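Let the Guests Wash the Dishes
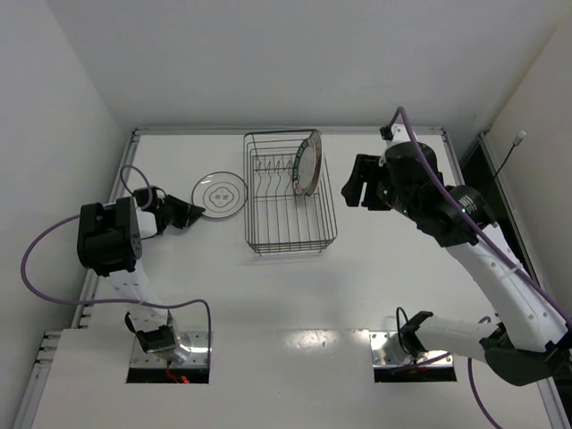 By Teodoro Quintero
December 14, 2019

When I moved to Linham, my first dinner invitation came from Njål Tangen, who lived on the floor above me. After the meal I stood up and took the plates to the kitchen. He took them from my hands and said, "You are a guest, sit down." I sat down, and for twenty minutes I looked at the wall while he washed.

I understand that he wanted to be kind. But I believe this custom is a mistake, and I want to argue against it.

In Grajales, where I grew up, a guest was allowed to work from the second visit. My mother gave him a towel and continued her story. The best conversations of my childhood happened at the sink. At the table people are a little careful, they sit straight and they ask about your job. With a wet plate in the hand they speak of their brother, their debts, their bad knee.

My friend Fredy Cabrera does not agree with me. He says that a host who accepts help has made his guest pay for the soup. He also says that guests put everything in the wrong place, and this I must admit. After one dinner in September I looked for my grater for two days.

Still, I prefer to lose the grater. A person who only receives stays a visitor for many years. I was invited to that apartment upstairs nine or ten times, and I never learned which drawer had the spoons. When Njål was sick in winter and I wanted to cook for him, I had to open all the cabinets like a thief.

So my proposal is small. The next time somebody stands up with the plates, do not take them away. Give this person a towel and show where the glasses go.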